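Svyatoslav Derkach buys wallpaper the way other people buy lottery tickets, which is to say often and with very little to show for it. There are 35 rolls in the back room at Semeniuk, the shop he has run with his brother Lukian for five years, and most of them are the last of their line.

"People want enough for a bedroom," he says. "I have enough for a closet. So I look for people with closets."

He is fond of small jobs. Dressing tables, the insides of cupboards, a booth with three sides and no ceiling. A big wall forgives you, he says, and a small one sits there at eye level and waits. His favorite pattern at the moment is a floral, red and dark gray on pale lavender, which Lukian has described to customers as "our aunt's hallway." Svyatoslav takes this as praise. Their aunt had a very good hallway.

"Lavender is a polite color," he says. "Then you put red flowers on it and it stops being polite. I like that."

I ask about the corners, having once papered a bathroom and moved out soon after.
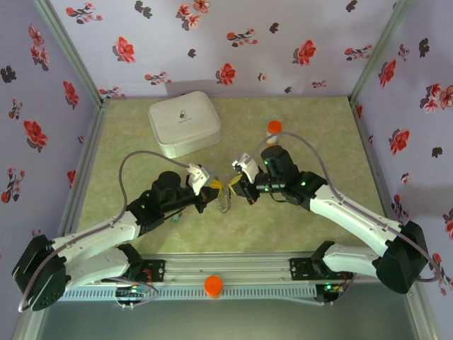

Red sprays on lavender, with aluminum posts at the back corners and a mottled green mat.

The posts please him more than the flowers do. Bare metal gives the paper somewhere to stop, and he has no patience for walking a pattern around a bend. "You spend the whole afternoon matching one petal," he says. "Then somebody parks a box in front of it."

On the floor he is less sure of himself. He would have gone with gray. Lukian argued for light green, on the grounds that flowers usually have something green near them, and the argument lasted most of April.

"He was right," Svyatoslav says, and then asks if I have to print that.

Caoimhe Brophy, who keeps the books, puts the spend on leftover rolls at $449 so far this year. She offers the number without being asked. Svyatoslav says it includes paste. Brophy says it does not include paste.

There is a new roll coming, green stripes, enough for one side of a wardrobe. He hasn't mentioned it to Lukian yet.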